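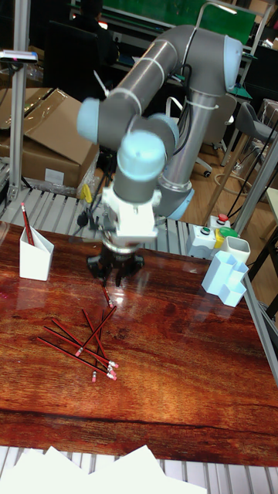
Arm with multi-fingered gripper over the pencil table, red push button at right.

Kiretow Cable Guide Kit for Tabletop Arms
Sold by Onau, Grokosthorpe

In stock. Ships in 2 working days.

Overview

A set of clips, sleeves and one swivel that keeps the gripper cable away from the joints of the robot it belongs to. It replaces cable ties. We have nothing against cable ties. We used them for years, and they held beautifully right up to the afternoon they held too well.

Why we make it

Our demo cell sorts pencils. It is a modest job and the arm had been doing it without complaint until Karim Morsy added a new move that turned the wrist the long way round to reach the holder on the left. The gripper cable had been tied snugly to the arm on both sides of the last bend, with no slack for a turn like that. The wrist went round. The cable could not.

A cable in that position has two choices, and ours took both. First it pulled tight enough to drag its plug halfway out of the socket, so the gripper lost its signal and kept its fingers closed on a pencil. Then it snapped the nearest tie, whipped loose and caught on the next joint. The arm was still moving. Latifa Younis hit the red button, and everything stopped with the pencil held up like a conductor's baton.

No one was hurt. The cable was finished, the plug was finished, and the demo for Ismail was put off until October.

What we got wrong

The ties were pulled tight at the wrist, where the cable has to slide.
The new move was tested at full speed the first time it ran.
The program treated a silent gripper as a happy gripper.

The kit fixes the first of these. The other two are on you, as they were on us.

What's in the box

4 hinged clips for the arm tubes, with soft liners
2 sliding sleeves for the wrist
1 swivel guide, 90 degrees of free turn each way from center
1 length of split wrap, 700 mm
Hex key
Printed fitting sheet, written by Mounir Tawfik, who does not believe in pictures

Fitting

Lock out power to the arm before you touch anything. Cut off the old ties with flush cutters, blade facing away from the cable. Fit the hinged clips on the long tubes and leave the wrist until last. Run the cable through the sleeves and make sure you can slide it with two fingers. If you can't, neither can the robot.

Restore power and jog each joint through its whole range at the slowest setting, with one hand near the stop. Watch the cable, not the screen. If it goes tight anywhere, stop and add slack before that joint. Repeat this every time someone writes a clever new move.

Limits

The kit does not detect a damaged or unplugged cable. It is not a safety device and does not replace guarding or an emergency stop. Not for air lines. If your wrist turns past the swivel's range, limit the joint in software or call us.

Questions before you order go to Adel Fawzy on the parts desk. Returns are accepted if the clips are unused and the hex key comes back with them, a condition we had to add.

Page updated August 21, 2023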